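4.2 Aligning the two gripper streams

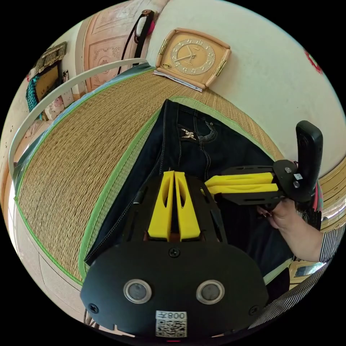
Figure 3. View from the camera on one hand-held gripper during the garment task, with the second gripper held at the right and a pair of jeans on the mat.

Samer Masri objected to our first alignment method on the grounds that a constant offset between two clocks is a convenient assumption and a poor one, and that any policy trained on both hands would learn the error along with the task. He asked for the drift to be measured before anything else was changed. We did this, and the rest of the section follows from what we found.

Each gripper records its own video and its own finger width, and the two units do not share a clock. In the first version of the Plamlow toolchain, the operator closed both grippers at the same moment at the start of a session, and the software took the difference between the two closing times as the offset for the whole recording. This works well for short sessions. In longer ones the streams slide apart, and by the end a grasp by one hand can be paired with an image from the other hand taken several frames too early or too late.

We therefore ask for a second closing at the end of each session and fit a straight line through the two offsets. Where the session is long enough to contain a natural pause, the software also looks for moments when both grippers are still and uses the start of the next movement as a weak extra check. The check can reject a fit but it is never used to change one. We tried letting it do so, and on folding tasks it made matters worse, as people often begin to move one hand slightly before the other.

The pose of each gripper is estimated separately from its own images. The two tracks then have to be placed in one coordinate system. For this we match points in the static background that are seen by both cameras, leaving out the region covered by the gripper's own body with a fixed mask. The fingers move inside this region, so the mask is drawn for the fully open position and kept the same throughout. A second mask, found for each image, removes the other gripper and the operator's hand and forearm when they come into view. Figure 3 is a typical case: the second gripper and the hand holding it take up much of the right side of the image. Without the second mask, points on the moving gripper were sometimes accepted as background and the estimated track was pulled towards it.

Cloth gives a further difficulty. Jeans lying flat offer good points along the stitching and the pocket, and the tracker will use them readily, but these points stop being static as soon as the garment is lifted. We lower the weight of any point lying within a set distance of the closing fingers, starting 13 frames before the fingers begin to close. Bogdan Witkowska suggested segmenting the garment in full and dropping all of its points. We tested this and kept the simpler rule, as full segmentation left too few points in rooms with plain walls.

The method was tested on 100 sessions recorded in homes in Brurutdale during August. With the single starting offset, 77 sessions passed our alignment test, which requires the two tracks to agree to within one frame at every joint grasp. The sessions that failed were mostly long ones. After the line fit and the second mask were added, all but 3 passed. In those three the operator had left out the closing at the end, and the software fell back to the single offset. The recording program now shows a reminder before a session can be saved.

We did not try to correct drift that changes rate within a session. The Bermúdez boards used in the grippers warm up during use, and some change of rate is to be expected, but it was too small to separate from the error in finding the closing time. The effect of the remaining error on the trained policy is taken up in Section 5.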